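Robotics clubs and classes > Student projects
Pouring with two hands - notes from our group at Drumdale

mirta_ledesma
6 April 2020

Hello all! I promised in the December thread that I'd write up how the pouring project is coming along, and a few of you have nudged me since, so here goes. For anyone new, I'm Mirta Ledesma and I help out with the senior robotics class at Drumdale. The students named the project Sowa (it was that or a joke about tea, and the vote was close). The goal is easy to say and has eaten most of our year: pick up a water bottle with the right hand, bring it over to a cup and tip it, with the left hand close enough to lend support later on. The class writes out every run as a short list of steps, and I'll copy the list with my own comments.

Step 1. Lay the bottle on its side by the right arm, cup between the two hands. Both hands go to the ready pose, open, fingers pointing at the wall. Please don't skip the ready pose! We did for weeks, and half our early runs started with a thumb in a slightly different spot. 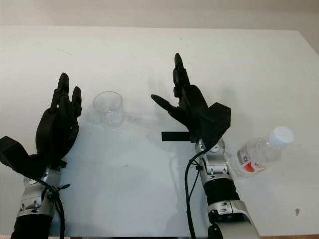 Step 2. Close on the bottle. Thin plastic gives under you as you squeeze, so the students set the grip by position and go slowly. They practice it with a gripper too, which is a much simpler thing to reason about than a hand full of joints, and they look at the wrist view to decide whether the hold is good. We use the label as a landmark, and the big red lettering makes that fairly painless.
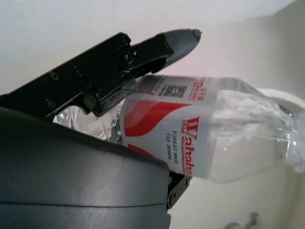
gearloose55
Enjoyed this, Mirta, but I'm going to grumble a little about step 2. If you tune on a gripper and then move to the hands, aren't you teaching the kids two separate lessons and calling them one? We tried something like it in our Asetti club and the grip settings were no use at all once we changed over. I'd start on the hands and stay there, painful as it is.

mirta_ledesma
You're not the first to say it, and I half agree. The numbers don't carry over, I'll give you that. What carries over for us is the habit of looking at the bottle before you lift it, and I've found that's hard to teach when everybody is staring at finger joints. Anyway, on to the part they all wait for.

Step 3. Bring the bottle across and tip it over the cup. We rehearse the motion with the cap on. The target is the mouth of the cup, and the left hand stays open off to the side, where it can't bump anything.

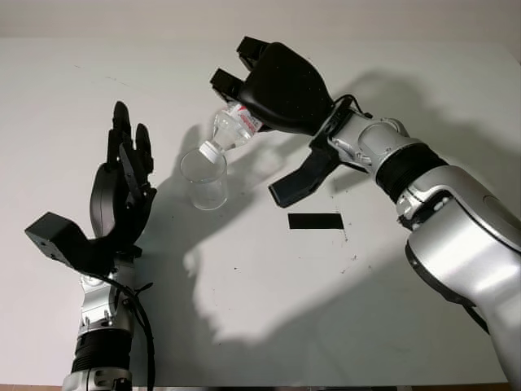 Sowa, step 3: bottle tipped, cap at the rim of the cup.

mjakubowski
Mieczysław Jakubowski here, from the Atside evening class. How many runs do you have by now? We quit at 55 because the students were bored to tears, and I've wondered ever since if we gave up too early.

mirta_ledesma
588 as of the last class, and yes, there was boredom, quite a lot of it! I'd hoped for 2000 by the end of the year, which was silly of me. It helps to let three students trade off, one running the arms, one resetting the table and one writing the log. The log keeper also has to note how the bottle is sitting in the hand while it's upright, before any tipping happens.

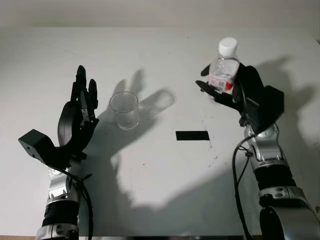

That note has been worth more to us than anything else in the log. When a pour goes wrong we go back and read it, and very often the bottle was leaning in the hand from the start. Marcus-style heroics with the tilt angle won't fix a bad hold (sorry, old class saying, I'll explain it another time).

gearloose55
Okay, the upright check I'm stealing. Still not sold on the gripper.

mjakubowski
I am, a little. Mirta, could you post the blank log page? I'd like to try it with my group before we put the arms away.

mirta_ledesma
Sure, I'll type it up tonight - the paper one has been scribbled on so much that you'd never make sense of it.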